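Chapter 6
Choosing the Tool at the End of the Arm

Before you begin
You will need your lab book, the Vasell controller handbook (keep it open at the section on payload settings), and the results table you started in Chapter 5. If you skipped the last exercise of that chapter, please go back and do it now. We'll be leaning on it fairly heavily.

By now you have spent a good many hours getting an arm to go where you tell it. You've set up frames, you've argued with joint limits, and you have probably had at least one afternoon when the arm arrived at the right place by a route that made everyone in the room step back. All of that work has been about the arm. In this chapter we move down past the last joint to whatever is bolted on there, and we ask a question that sounds as though it ought to have a quick answer: which tool should it be?

When we first taught this material at Mullum, we handed out a catalogue and asked students to pick a gripper for a given job. They picked very sensibly, and nearly all of them picked the same one – a parallel-jaw gripper with soft pads – and wrote a tidy paragraph about why. Then we let them try it, and the tidy paragraphs came apart over the course of a Wednesday. The pads were too wide to get between neighbouring parts. The jaws closed nicely on a cube and spun a cylinder out sideways. One group, who had chosen a plain rod more or less out of stubbornness, finished first, as their task only asked for parts to be moved across a surface and never for them to be lifted.

We have organised the chapter around that experience. You will compare three kinds of tool on the same board, with the same parts and the same controller: a two-jaw gripper, the small Grosard suction cup, and a bare rod used for pushing. The rod is the cheapest thing in the lab and you may be tempted to treat it as a warm-up. Please don't. Pushing is a perfectly respectable way of moving things about, and it will teach you more about contact and friction than either of the others.

A word about the parts. We use small toy-like blocks in simple shapes and plain colours, and every so often a student asks whether we couldn't use something more industrial. We could, but the blocks do the job beautifully. A cube gives a pusher a flat face to lean on. A cylinder gives it a curved one, and will wander off to one side if your line of push misses the centre by even a little. A star has points that catch and hollows that the tip can settle into, so the same push can go two quite different ways depending on where you touch. Having one shape in more than one colour is handy too, as it lets you check whether your camera is sorting by colour, by outline, or by some muddle of both.
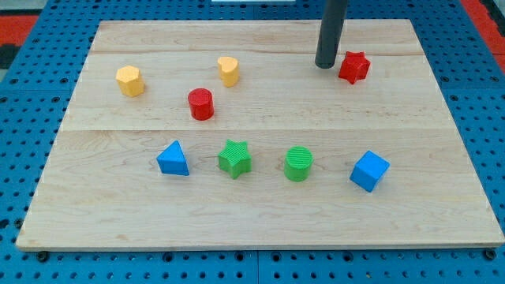

Figure 6.1 The rod tool close beside the red star, with the other blocks set out in two loose rows on the board.

Look for a moment at the spacing in Figure 6.1 and imagine bringing each of our three tools down to the red star. How much room would a pair of open jaws want on either side? Would it matter which way they were turned? Now think about the red cylinder and the yellow heart, and ask yourself the same things again. Jot your answers down in your lab book before reading on. They needn't be right, and we'd much prefer an honest guess in pen to a correct answer added afterwards in pencil.

The suction cup raises a different sort of question. It comes in from above and cares very little about the neighbours, but it does care about the top surface. A cup that seals well on smooth plastic may leak on a top with ridges moulded into it. You'll measure this in Section 6.3, where we ask you to log the vacuum reading along with the outcome of each pick.

How the comparison is run

A fair comparison takes more care than you might expect. It's awfully easy to give one tool the good light, the fresh battery on the camera and the patient operator, and to give the other whatever is left at the end of the session. We ask you to follow the Shiferaw protocol, which was drawn up for this course and is printed in full in Appendix C. In short:

Run 20 trials with each tool on each task before you change anything.
Reset the blocks from the layout card every time, even if they look close enough.
Keep the controller speed and force limits the same for all trials with a given tool, and write them down.
Swap the order of the tools between sessions.
Record every failure with a few words on what happened. "Missed" is no use to anybody a week later. "Tip rode up over the edge of the cube" is.

There are 2 tasks. In the first, a named block must be brought to a marked spot with the others left undisturbed. In the second, blocks must be gathered by colour, and you may disturb whatever you like along the way. You'll find that the ranking of the tools can change between one task and the next, and I hope you will be a bit pleased when it does.

A note on the rod

Set the tip height before anything else. Too low and the rod scrapes the board, and the Vasell controller will stop with a force fault, quite rightly. Too high and it will tip a tall block over instead of sliding it. Start with the tip just clear of the wood, make a slow pass over an open stretch of board, and watch the force trace the whole way along. Boards are seldom as flat as they look, particularly where planks join, and a height that's fine at the near edge may not be fine at the far one.

Once you're happy with the height, save it under your group's name and turn to Section 6.1, where we begin with a single block and a straight push.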